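Section 9. Receiving, Sealing, and Transferring Items

Applies to: Fladlow Evidence Register, intake and property room stations
Revised: 2026-03-02

This section covers the intake of physical items into the register, the printing and application of seal labels, and the transfer of items between the property room, the laboratory, and the court. Station set-up is covered in Section 2. User accounts and roles are covered in Section 3.

9.1 Before you start

The following must be in place before an item can be received:

- An open case record with a case number and a case officer.
- A signed-in user with the Intake role or the Custodian role. The Viewer role can search but cannot receive.
- A label printer shown as Ready on the status bar.
- A package size selected for the station.

Note: The register takes the date and time from the server. The time on the station clock is not stored with the entry. If the two differ by more than two minutes, a yellow bar appears at the top of the intake screen. Intake is still possible, but the difference is written to the audit log.

9.2 Receiving an item

1. From the main screen, select Intake, then New item.

2. Enter the case number and press Tab. The case officer and the offense type fill in automatically. Check both against the paper submission form.

3. In the Recovered from field, enter the full address or location. Do not enter "scene" or "same as above." The field is searched by the laboratory and by the prosecutor's office, and neither can see the submission form.

4. In the Recovered by field, start typing the last name of the officer who collected the item. Select the name from the list. If the officer belongs to another agency, select External and type the name and agency in full.

5. Enter the date and time of recovery. This is the time written on the package by the collecting officer, which may be earlier than the time of intake by hours or days.

6. Select a category. The category controls which storage locations are offered in step 8 and which warnings are printed on the label.

7. Describe the item in the Description field. Describe what is present and leave out any conclusion about it. "Yellow metal ring" is accepted. "Gold ring" is flagged for review. "White powder" is accepted. "Cocaine" is flagged for review until a laboratory report is attached.

8. Select a storage location. Locations that are full appear in gray.

9. Select Save and print. The register assigns an item number and sends two labels to the printer.

CAUTION: Do not select Save and print a second time if the labels fail to print. A second selection creates a second item. Use Reprint on the item screen (see 9.4).

9.3 Items that need two people

Cash, firearms, and controlled substances require a witness at intake. The witness must hold an active account and must sign in on the same station when prompted. A witness cannot be the collecting officer.

1. Complete steps 1 to 8 in 9.2.

2. Count or weigh the item with the witness present. For cash, enter the count by denomination. The total is calculated and cannot be typed over.

3. Select Witness. The first user's session is held while the witness signs in.

4. The witness enters the count or weight independently. The first user's figures are hidden at this point.

5. If both entries match, the register accepts the item and prints the labels. If they do not match, both entries are cleared and the count is repeated from step 2. The mismatch is kept in the audit log.

Note: Weights are compared to the tolerance set for the scale attached to the station. A gross weight is the item with its package. Do not open a sealed package to obtain a net weight. Net weight is entered by the laboratory.

WARNING: A firearm must be marked Made safe by a qualified officer before it is placed on the intake counter. The register does not offer a storage location until this box is checked.

9.4 Applying the seal label

Each item has one package label and one seal label. The package label carries the item number and barcode. The seal label carries the same number, a signature strip, and a short code used to check that the two belong together.

1. Close the package. Fold the flap once.

2. Apply evidence tape over the full width of the flap.

3. Place the seal label across the tape so that half lies on the tape and half on the package.

4. Sign across the edge of the label, onto the package.

5. Place the package label on the front, away from folds.

6. Scan both labels. A green check mark appears when the codes match.

To replace a damaged package label, open the item, select Reprint, and choose a reason. Reprints are numbered. The damaged label is not thrown away: place it in a clear sleeve and attach it to the package.

A seal label cannot be reprinted. If a seal label is damaged before use, select Void seal and then Issue new seal. The package keeps its item number and receives a new seal code.

9.5 Transferring an item

Every change of holder is a transfer, including a move to a viewing room in the same building.

1. Scan the package label.

2. Select Transfer and choose the destination: Laboratory, Court, Viewing, Owner, or Other agency.

3. Scan the receiving person's badge. For a person without a badge, select Manual and record the type and number of the identity document shown.

4. Check the seal. Select Intact or Not intact. If Not intact is selected, a comment is required and the case officer is notified.

5. Both parties sign on the pad.

6. Print the receipt if the destination is Owner or Other agency.

A transfer to Viewing expires after 30 minutes. After that the item is shown as Overdue on the custodian's list until it is scanned back in. The limit can be extended once, by a custodian, from the item screen.

Note: A transfer that has been signed by one party only is shown as Pending. The first holder remains responsible for the item until the second signature is recorded.

9.6 Correcting an entry

Saved entries are never overwritten. A correction is stored as a new line under the original, with the name of the user and the reason given. Both lines appear on the printed custody record.

To correct an entry, open the item, select the line, and select Correct. The case number can be corrected only by a supervisor. Where an item was entered under the wrong case, the supervisor moves it with Reassign, and a cross-reference is left in the first case.

Do not delete an item and enter it again. Deletion is limited to items that were created in error and have no physical package.

9.7 Error messages

Code 2: Printer not ready. Check paper and cover, then use Reprint.

Code 30: Session held. A witness sign-in was started and not finished. The first user must sign in again and select Resume or Cancel.

Code 667: Seal code does not match the item number. The two labels belong to different items. Stop, set both packages aside, and call a custodian. Do not peel off a label that has been signed. 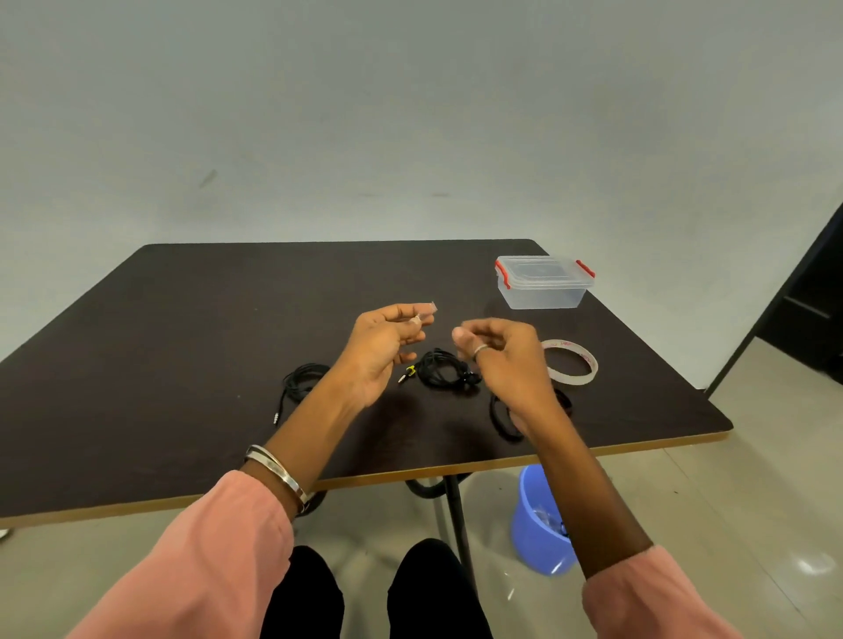 9.8 Closing the station

1. Clear the Pending list or hand it over to the next user by name.

2. Select Station, then Close. The register prints a shift list of all items received and transferred.

3. Check the list against the packages in the temporary lockers. Sign it and file it in the station binder.

4. Sign out. Lock unused seal stock in the cabinet.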